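Recording demos on the kitchen table

Tape the cloth down on all four sides before the first episode. Move one object between takes and leave the rest alone. Delete fumbled takes the same evening – sorting 300 of them later is slow work. Our Skomance set stands at 169 good ones. 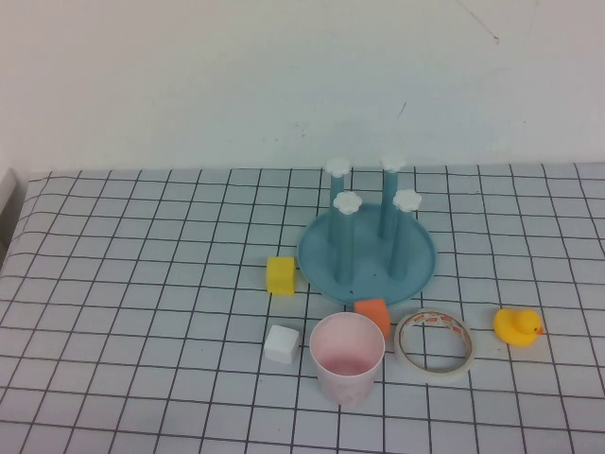
How often should the layout be reshuffled?

Every 13 episodes, with the rack going to a new spot each time.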